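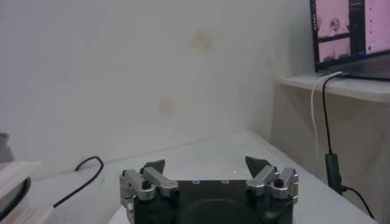 White tabletop with a thin black cable lying to the left, near the wall.

Clearing and Wiping a White Work Table

These instructions apply to all white-topped tables in the Clitham and Harden rooms. They replace the sheet issued by Lilian Makori. Questions should be directed to Beatrice Rotich in Room Services.

Materials

Two soft cloths, a bucket of lukewarm water, mild dish soap, and a roll of reusable cable ties. Do not use scouring powder or abrasive pads on a white surface.

Procedure

1. Switch off and unplug any equipment that will be moved.

2. Take loose papers and flat boxes off the table. Stack them on the supply shelf with the largest at the bottom.

3. Lift each cable before wiping. Do not drag it across the surface. Straighten any tight loops by hand and lay the cable along the wall side of the table.

4. Add one teaspoon of soap to the bucket. Wring the first cloth until it no longer drips.

5. Wipe from the wall toward the front edge in overlapping strokes. Rinse the cloth after each pass.

6. Dry the table with the second cloth. Look across the surface at a low angle toward a lamp or window; streaks show most clearly in reflected light.

7. Gather any spare cable into a wide coil and fasten it with one tie. Leave enough slack for the plug to reach the outlet without pulling.

Ink marks that remain after two washes should be reported on Form 436. Staff should not apply solvent themselves.

Last revised 2026-06-01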